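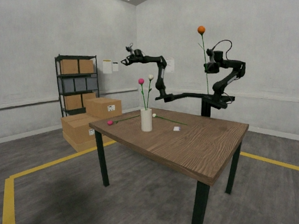 Svitlana Marchuk sells practice. Her firm, Tritov, offers a simulation package called Nellum, which lets a buyer try out a two-armed robot on a set of tabletop jobs before paying for any hardware. She spoke to us on September 23, 2024, from the company's office in Milden.

The job she uses most often with new customers is flower arranging. The robot has to pick up single stems and stand them in a narrow vase.

"People expect us to lead with boxes and bolts," she says. "We do have those. But a stem is long and thin, and you have to turn it upright before it goes anywhere near the vase. If your grip is poor you find out very quickly."

The package comes with 55 tasks and a model room to run them in, with a wooden table, shelving, cardboard boxes and yellow lines on the floor. Marchuk says the early versions had no background at all, and customers complained that programs which worked in the simulator went wrong once the cameras saw a real workshop.

"So we put the clutter in. Shelves, paper on the walls, a cable on the arm. None of it is there to look nice."

A yearly licence costs £4000 and covers 5 users. Support is by email, answered within two working days. Jaxon Bouchard, who runs a small packing line at Yatsenko, took out a licence in May and has mixed feelings about the price.

"It's a lot for a firm our size," he says. "On the other hand we dropped one arm from our shortlist after a fortnight, and that would have cost far more."

He found the flower task harder than he had expected. His first attempts knocked the vase over, and it took him several evenings to get the second arm to keep out of the way of the first. He would like a better manual — the current one, he says, assumes you have already read it.

Marchuk accepts that. A new manual is being written, and a short course for beginners should follow. She is more careful when asked how closely the simulated stems behave like real ones.

"They don't bend as much as they should. A real stem gives when you squeeze it, and it bruises. We tell customers to treat our results as a first filter and then test with the real thing."

Soft stems are planned for the next release. Existing licence holders will get them at no extra charge.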